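Packing bench arms at our place, anyone else going through this?

Posted 2/16/20 by latchkey_lou

Long post, sorry. I work the lock and hardware bench at Lapointe. We pack padlocks with their keys, mostly brass ones with the long shackle, and a good day for me is 300 orders out. Management signed up with Brokum and we now have 2 pairs of arms at the end of the room learning the job. The software side is called Sidar and I already hate the sound it makes when it wants attention.

What I didn't see coming is how much of my shift is now setting things out for it. I lay the locks on the table, I put the keys down, I step back, it has a go, I write up how it went. I used to have my hands full from clock in to first break and now I stand there with a clipboard.
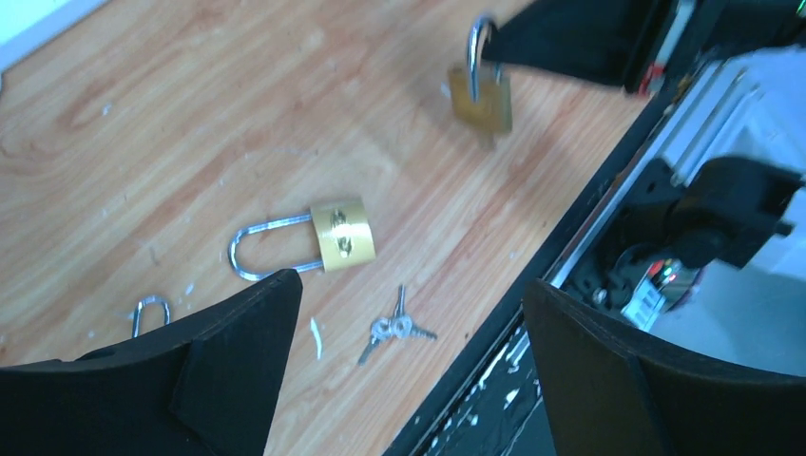
The keys are what worry me most. Anybody can grab a lock, it's a big solid lump. Loose little keys land however they land, and I sort them by feel while I'm looking at the next ticket. I've been doing it for years and I couldn't tell you how. So when the Sidar guy asks me to "explain my process" I just kind of wave my hands at him.

Pay hasn't changed, hours haven't changed. I can't decide if I'm being promoted or measured for the door.

---

bin_42_again

Measured for the door, sorry. We had this at my last warehouse. They told us the arms were for the boring stuff, and by the next contract there were 4 of us on a line that used to be a full crew. Write down everything you're teaching it and ask for trainer pay NOW, while they still need you.

---

samia_nightshift

I'm at the Samia plant and I don't agree with bin_42 at all. We've got arms on small parts and nobody got cut. My wrists quit hurting for the first time in ages! I do mostly checking and fixing now, and yes it's duller, but I go home and can open a jar.

---

bin_42_again

Glad about your wrists, I mean that. But "nobody got cut" and "nobody got replaced when they left" are two different things. How many have they hired since?

---

samia_nightshift

OK, fair, none on my shift. I'd still take it over the old bench.

---

tapegun

Lou, is the write-up in your job description? Ours wasn't, and it got added later with no raise attached. I'd ask in an email so there's a copy.

---

latchkey_lou

It isn't in there, no. I looked last night. Emailing my lead before shift tomorrow. And my wrists are fine for now, but my back would be happy to never see that bench again, so I get where samia's coming from. Will post what they say.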